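Call for participants: people wanted to help build and test a two-arm table robot

We are a small group building a robot in a shared workshop on the edge of Oltau, and we are looking for four to six people who would like to take part from February until the end of June. The project has the name Binar. It is a home build, paid from our own pockets and from the workshop's tool fund, and it has no company behind it.

Binar has black two-finger grippers and a small camera at the wrist, and it works over a white table with a white cloth behind. We want it to do ordinary things with ordinary objects: lift a box by the handle, turn it, put it down where a person would put it. At the moment a person must guide it through every task many times. In our log we have 237 guided runs which we consider good and 1068 which we keep only for comparison.

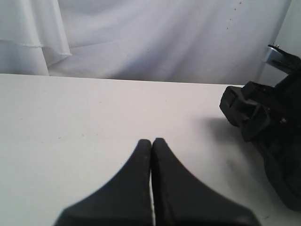 The fingers are the part where we need the most help this season. We cast them ourselves and we are now at version 9. The tips must meet evenly, and they must be soft enough to hold a thin edge without marking it. If you have experience with moulds, silicone or other flexible materials, please write this in the first line of your application. We have also a second-hand printer, named Plollen by its previous owner, and it needs somebody patient.

You don't need to be an engineer. Two of our present members learned to solder at our bench, and one came from upholstery. What we ask is that you work calmly, write down what you did, and come regularly. It is better for us to have a person for three hours every week than for a whole weekend once in two months.

The tasks for the new participants are these. Guiding the arms by hand or with the controllers, in sessions of 40 minutes. Looking through the camera recordings and marking where a grasp begins and where it ends. Repairing cables and replacing worn parts. Keeping the parts list up to date, in English, with prices and suppliers.

At present we are practising with closed cases on the table. Handles, latches and ribs on a lid are a good exercise, and later we would like to go on to soft things such as cloth and gloves.
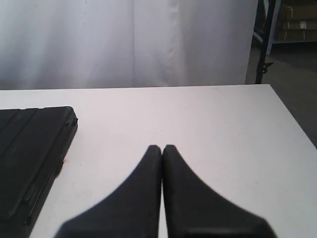
PLACE, TIMES AND COSTS

The workshop is open to us from 6:30 pm to 10 pm on two evenings per week, and the exact evenings will be agreed with the new group. There is a bicycle rack in the yard. The entrance has one step, and we have a ramp for it; please tell us if you need it.

Participation is not paid. You also don't pay anything, except the normal workshop membership if you want to use the other machines for your own projects. Materials for Binar are covered up to our budget, and the rest of it is 335 dollars until June, so we think twice before we order a motor. Tea is free – the good biscuits are not guaranteed.

Part of the software is written together with a friendly group in Bragança. We have a video call with them once a month, in slow English, and everybody is welcome to listen.
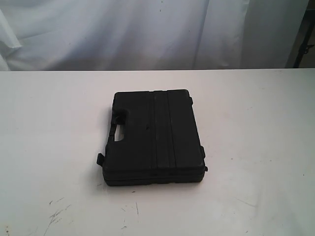
Before your first session you will get a safety introduction of one hour. Long hair must be tied back, and loose sleeves rolled up. The stop button is always in the hand of a second person, also when the arms move slowly. Participants under 18 are welcome from the age of 16, with a signed form from a parent.

HOW TO APPLY

Send us half a page about yourself through the contact form of the workshop, with the word Binar in the subject. Tell us which evenings are possible for you, what you have built or repaired before (a chair or a bicycle is also fine), and what you would like to learn. Please don't send certificates.

We read the applications in the middle of January and answer everyone. After that we invite you for one trial evening, so that you can see the work and decide if it suits you.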